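Ticket: Felunano bestiary PDF, missing stat blocks and a character sheet that won't save
Status: Resolved, left open for comments 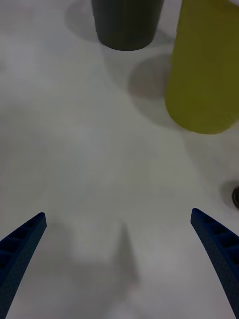
Opened by customer, January

Hello there, and first of all thank you for Felunano, which my group has been enjoying enormously since the autumn (we came to it from years of playing the same dungeon game over and over, and it has been like opening a window). I'm sorry to be writing with a grumble, but I have two problems with the PDF bundle and I've run out of things to try.

The first is with the bestiary. On my tablet, every stat block from the marsh chapter onwards is an empty brown box. The creature's name is there, the description is there, and so is that lovely paragraph of rumours the villagers tell about it, but where the numbers ought to be I just get the parchment background. It made for an interesting evening when my players woke the Mayrhofer hound and I had to make up its armour on the spot. They killed it in one round, so I think I was too kind.

The second is the form-fillable character sheet. I can type into it perfectly well, and the little boxes for Grit and Lantern add themselves up as they should, but when I save and reopen the file everything has gone back to blank. One of my players lost a whole page of background about her character's aunt and was very good about it.

I bought the bundle direct from the Lorero shop and not through a reseller, if that helps. I've downloaded it again, restarted the tablet, and tried it with the screen both ways up, which I realise was never going to do much.

Reply from Lorero support

Hello, and thank you for such a kind message! Poor hound. It's supposed to be the thing that chases the party out of the marsh, so it will be very embarrassed.

Let's take the bestiary first. The stat blocks sit on their own layer in the PDF so that people who print at home can switch off the background and save their ink. Some reading apps draw the layers in the wrong order and put the parchment on top of the text. Could you let us know:

Which app you're reading it in
Whether the same pages look right on a computer
The version number at the foot of the credits page

On the character sheet, could you tell us whether you're opening it from inside the zip file or whether you've unpacked the zip first? It sounds like a daft question, but a lot of tablets will let you look inside a zip and open things without ever saying that you're working on a temporary copy.

Customer

Not a daft question at all, I'm afraid. I had been opening it from inside the zip. I've now unpacked the lot into a proper folder, filled in a test character (a ferryman with no redeeming features), saved him, closed everything, had a cup of tea and gone back, and there he was, still horrible. So that's the second problem gone and I feel a bit silly.

The bestiary is still misbehaving. I'm using the reader that came with the tablet, and I don't see any way to turn layers on or off in it. On my old laptop the marsh chapter looks fine. The credits page says version 2.

Lorero support

Please don't feel silly, we've had that one from people who write PDFs for a living.

It's very useful to know that the laptop shows the pages properly, as it tells us your file is sound and the trouble is in how the tablet draws it. There are a couple of things you could try while we look into it at our end.

In your shop library, under the Felunano bundle, there's a folder called Plain. It has a flattened copy of the bestiary with no layers and no parchment. It isn't as handsome, but everything is in the right place and the pages turn a good deal faster on older machines.

If you'd rather keep the pretty version, open it on your laptop, choose print, and print to PDF at 200 dpi. That squashes the layers into one. You'll lose the bookmarks doing it this way, so do keep the original somewhere safe.

Customer

I've tried both, because I'm like that. The Plain copy works beautifully and I'll be using it at the table from now on. The numbers are much easier to read by lamplight, too, which matters in our house because we insist on playing by lamplight.

Printing it myself worked as well, although the file came out enormous and the tablet took an age over the map of Prorinby. I tried again at 400 dpi out of curiosity and it gave up altogether, so I wouldn't recommend that to anyone.

One small thing I noticed while I was comparing the two. In the Plain copy, the entry for the bell eel sends you to page 200 for the drowning rules, but they're a page later than that. In the parchment version the reference is correct. I only mention it in case somebody is keeping a list.

Lorero support

Somebody is keeping a list, and you're on it now with our thanks. The Plain copy picked up an extra page when we put the larger contents table in, and we thought we'd caught all the references after that. We've gone through the marsh chapter again this afternoon and found the same slip in the entry for the reed widow.

A corrected Plain bestiary is going up in everybody's library this evening. You won't need to buy or claim anything, just download it again and unpack it as you did before. We're also going to add a line to the shop page telling people to unpack the zip before they fill in their sheets.

As for the parchment version, we've managed to get the same brown boxes here on a tablet like yours, so we know what we're chasing. The artist built those pages in a rather particular way and we don't want to spoil them in a hurry. We'll leave this ticket open and post here when there's a version 3 to try.

Customer

New Plain copy downloaded and the bell eel now points where it should. Thank you for being so patient with me. We're back in the marsh next session, and this time the hound will have its proper armour and its second attack, which I hadn't even known about.

Lorero support

Good luck to them all. Do remember that it can smell lamp oil, it's in the rumours paragraph.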